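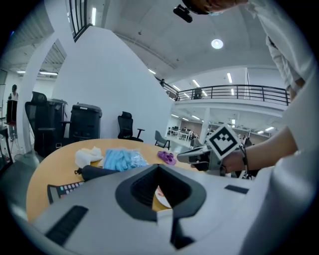

Why not put felt under everything and be done with it, asks the penciled note under my last entry, and why is the table still the one by the curved wall when there are perfectly good square ones under the balcony? Fair! Both fair. I did try the felt (see further down, it has its own paragraph of misery), and I'll get to the square ones too.

December, a bit after 4 pm, Utside, ground floor

So, the round-edged table. I've been using it for small-item sorting all month and I still like it. The pale orange top is kinder on the eyes than the white desks, where anything clear just vanishes. Put a clear plastic bag down on white and you'll be patting around for it. On the orange you at least get an edge and a bit of shine. The purple piece is easy, you can spot it from across the room, and the light-blue things in their bag are fine too. The white cloth practically shouts. It's the black stuff I keep leaving at the end of the day, which is odd given how well it shows up. I think my eye files anything black and small under "somebody's desk equipment" and moves on. The keypad with the pastel keys gets me less, those keys look like candy.

The pencil person is right that the square tables give you corners, and corners are great when you want to square up a stack of bags. But there's a support column over there and I have whacked my elbow on it twice. Also the light drops off. I borrowed the Ruddock meter and got 800 on the round table with the ceiling lights on, and 164 at the far work area under the balcony, same hour, same lights. I did not write down what the meter does at noon. Should have. The round ceiling light helps a lot, I suspect, and the big white wall bouncing everything around probably does the rest.

Felt. OK. I cut a piece to cover most of the top, nice charcoal gray, and for half a morning it was lovely, everything landed so quietly. Then I tried to slide a bag over to myself and it dragged the felt along with it, and the felt dragged the cloth, and I ended up with a heap at the edge and half of the contents in my lap. Taped it down. The tape lifted at the curve (straight tape on a round edge, what did I expect). Also it sheds, and gray fuzz on a white cloth is a sad thing to look at. The felt is rolled up on top of my cabinet if anyone wants it for a drawer. Please do want it, it's a good piece of felt.

Cloth notes, for whoever takes over the laying-out. There are three ways I've been putting it down:

Folded in quarters. Tidy, easy to lift by the corner, but it always ends up in the same spot on the left and you stop seeing it.

Rolled. Unrolls itself slowly while you're busy with something else. Annoying, would skip.

Dropped in a heap. My favorite. Never the same shape twice, and it's what the thing looks like on a real table in a real house after somebody's wiped up. The catch is that small items get in under the folds, so shake it out before you check things off. I lost a cap that way for most of an afternoon.

Clear bags: I've gone over to the Tultix ones with the wider mouth. The old ones were fine until you wanted something back out of them, and then it was all fingernails. One bundle per bag, don't cram in two. If the bag puffs up with air it rolls off a rounded edge without any help at all, so squash it flat first. They come in a box of 2000, so no, we aren't running out, and no, you don't have to smooth out the used ones and put them back (I know it's one of you, and it's sweet, but they crackle).

Checklist for the Mindar set is up to 46 lines now. It was shorter before we split the loose parts out from the bundles. I'd like to trim it again in the new year, mostly the lines where we have the same part in two colors and don't care which one is out. Purple can stay. I'd fight for purple.

Chairs: can the mesh one stay by the wall, please? It's tall and comfortable and it wanders. Mornings it's usually up against the table, and then there's no way around the back without turning sideways. Same with the bins. I don't mind the bins being there, they're handy for torn bags, but only the one with the label should get plastic, and I keep finding orange peel in it. Peel goes in the other one! It does smell nice, I'll give you that.

Noise is OK today. Sound off the balcony comes down onto this side of the room in a funny way, you can hear someone set down a mug up there as though it was next to your elbow. I've gotten used to it. If you're reading out the checklist to each other, face the wall, the curve sends your voice right back and you don't have to raise it.

To do
- noon reading with the Ruddock meter, both spots
- second white cloth, this one's getting washed (at last)
- ask if there's a spare tray with a lip for the cylindrical things, they roll
- new pencil for the pencil person, theirs is down to a stub
- try the table turned so the long side faces the windows? Might just make glare. Try it on a gray day first

5:20, adding on. Found the missing blue one. It was in my sleeve.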